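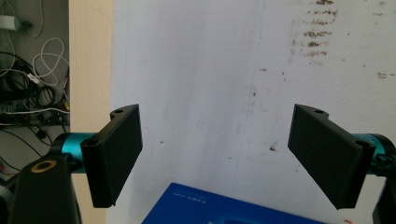 # Hesunier 手持夹爪产线走访记录（采购评估用）

2021年3月2日，下午场，我方三人到场

走访目的有两项：确认手持式夹爪的交付状态，以及把下一财年的设备预算从估算改成可以提交的数字。去之前手上只有一份报价单和两页规格表，规格表里的行程、自重和供电方式都写了，指垫材料和更换周期没写，标定方式只有一句“出厂标定”。这三处空白是安排走访的直接原因。

## 厂区与流程

Hesunier 的车间在一栋两层厂房的底层，入口先过更衣间，再过一道静电门。装配区在右手，检测区在左手，两区之间用货架隔开。现场允许拍照，但装配工位上的工艺卡不允许拍，我们遵守了这一条，所以下文涉及扭矩和胶水型号的部分全部来自口头说明，没有书面依据，采购时需要对方补文件。

装配流程比预想的短。主体壳和导杆组件从外协件库领出，先装导杆，再装滑动座，然后装指垫。指垫用螺钉固定在滑动座上，拆装只需一把内六角。我们要求现场演示一次更换，操作员换完一侧后没有重新归零，直接装回壳体。问到归零，对方答复是整机上电后会走一次开合行程，自动取两端位置。这个答复对刚性指垫成立，对带软垫的版本是否成立，对方工程师说要回去查，走访结束时没有结论。

导杆是外购件，表面有涂层。供应商一栏填的是 Catterall，到货检验只查直径和直线度，不查涂层厚度。我们关心涂层是因为去年另一批滑台出过涂层起皮的问题，起皮之后滑动阻力变大，开合力读数漂移，排查花了两周。Hesunier 表示可以在合同里加一条涂层附着力抽检，费用另算，报价后补。

## 指垫

这部分占了走访时间的一半。

现有指垫有三种做法：增材制造的硬质件、硬质件外贴软胶皮、整体浇注软胶。Hesunier 默认供第一种。样品拿在手里，表面能摸到层纹，边缘没有毛刺，螺钉孔未做金属嵌件。没有嵌件意味着反复拆装后孔口会变松，对方给的建议是把指垫当耗材，不要反复拆。这与我们的用法不一致。我们的采集任务要在纸盒、塑料瓶、布料之间切换，一天换两次指垫是常态。

带嵌件的版本可以做，需要单独开一版图纸，首批交期加三周。我们当场没有定，倾向是要。

关于指垫前端的形状，我方提了一个问题：端部带弧形唇边的指垫，夹薄板时接触区会不会只剩一条线。对方把唇边朝外的样品装上，用一块塑料板试了几次，从侧面看，板子和指面是贴合的。板厚没有量，所以这次演示只能说明那块板没有问题。薄纸盒和更薄的卡片应在验收时另测。

软胶皮版本的报价高出不少，交期相同。胶皮由 Grillard 供应，保质期写在卷料外包装上，切成片之后就没有标识了。如果选这个版本，来料记录得由我们自己做。

## 检测区

检测区有两张台。第一张台做开合行程和夹持力，第二张台做相机安装面的平面度。夹持力用的是拉力计配一个自制夹具，读数手工抄到表上。抄表不是大问题，问题在于表上没有拉力计的编号，事后追溯不到用的是哪一只。质检主管承认这一点，说下一版表格会加。

平面度那张台做得较细。相机座装在夹爪壳体上方，安装面倾斜会直接变成画面里指尖位置的偏差，而多台设备采回来的数据要放在一起训练，偏差不一致比偏差大更麻烦。Hesunier 的做法是每台都测，测完贴标签，不合格的退回装配。我们抽看了合格记录，格式齐全，日期连续。

光学标定不在厂内做，外包给 Nevance，按批次收费。Nevance 返回每台的内参文件和一张标定板的样图。这里有一个接口问题：内参文件的命名用的是 Nevance 自己的流水号，与壳体上的序列号对不上，要靠一张对照表转换。对照表丢一次，整批就得重做。我们提出命名直接用壳体序列号，对方口头同意，需要写进订单附件。

## 工作区布置

我方目前的采集工位是租用房间临时改的，走访时借机看了 Hesunier 试用间的布置，记录几条可以照搬的做法。

- 采集背景用整块浅色板，不拼接。拼缝在数据里会成为多余的参照线。
- 背景板定期擦拭，擦拭日期写在板背面。我们的板子没有这项记录，污渍和划痕会跟着进到每一段数据里，至少要知道某一段采集时板面是什么状态。
- 线缆走台面以下的线槽，电源线和信号线分开。我们的线缆挂在墙上，靠近采集区的一侧容易扫进画面，应当先处理。
- 物料按批次装箱，箱盖上写编号，空箱不留在采集区。

线槽和背景板都不贵，但安装要停工一天，排期时别和设备到货撞在一起。

试用间里还放了一台固定式机械臂，供客户把手持采集的轨迹拿来回放。我们没有申请试用，回放不在本次采购范围内，只确认了一点：手持夹爪与臂端夹爪的指垫可以互换，安装孔位相同。后续如果上机械臂，现在买的指垫不会作废。

## 预算

本次评估按9台手持夹爪计算，币种为欧元，均不含税。

| 项目 | 单价 | 数量 | 小计 |
|---|---|---|---|
| 手持夹爪（含标准指垫） | 1,076 | 9 | 9,684 |
| 备用指垫（带金属嵌件，每套两片） | 115 | 9 | 1,035 |
| 光学标定（按批次） | 482 | 1 | 482 |
| 合计 | | | 11,201 |

表内没有列入的支出：运费、涂层附着力抽检、线槽和背景板、相机本体、存储。相机和存储沿用现有库存，够不够用要等采集计划定稿后再核。运费对方按实际重量报，木箱包装单独收费，纸箱加泡沫不收，我们选纸箱。

标定费按批次收，所以分两次下单就要付两次。原计划是先买一部分试用，再补齐余下的，这样做标定费翻倍，而且两批之间若更换过标定板，还要多做一次比对。从费用看应一次下单，从风险看应分批。折中的办法是合同写一次下单、分批验收：先交付的设备连续使用两周，没有结构性问题再放行余下的发货。标定仍在出厂前一次完成。Hesunier 对此没有反对，付款比例要另谈，他们希望首付过半，我们的财务规定不允许。

备用指垫的数量是按每台一套算的，偏少。去年手工改装的夹爪，指垫磨损主要集中在下端，夹硬质盒体时尤其明显。新指垫的材料不同，磨损数据得自己攒，第一季度用完再决定补多少。预算里建议给耗材单列一个科目，不要并入设备款，否则补购时要重走设备审批。

## 对比过的另一条路线

走访前内部讨论过自制。图纸公开，指垫和壳体都能自己打印，导杆和轴承可以零买，材料成本明显低于报价。去年做的几台就是这样来的，能用，但台与台之间差异大：有的滑动偏紧，有的相机座要垫片才能放平。调整工时没有人记，所以自制的真实成本算不出来。这次把整机交给供应商，指垫保留自制能力，打印参数和 Hesunier 对齐，急用时可以顶上。

另一家报价方只供整套系统，夹爪不单卖，软件按年收费，没有继续谈。

## 待办

1. Hesunier 补交：装配扭矩与胶水型号的书面说明；软垫版本归零方式的结论；涂层抽检报价。
2. 我方出一版带嵌件的指垫图纸，孔位以对方现行图纸为准，发出前双方各签一次。
3. 订单附件写明内参文件以壳体序列号命名，并要求随货附纸质清单。
4. 验收方案加入薄纸盒与卡片夹持测试，每台都做，不抽检。
5. 采集工位改线，墙面线缆全部下移，背景板清洁后登记。
6. 与财务确认首付比例上限，以及耗材科目能否单列。

交期按对方说法是订单生效后八周，带嵌件的指垫再加三周，可以后到，不影响整机验收。要赶在七月采集开始前到齐，订单最晚得在四月中旬签出。图纸这一项耗时最长，先做。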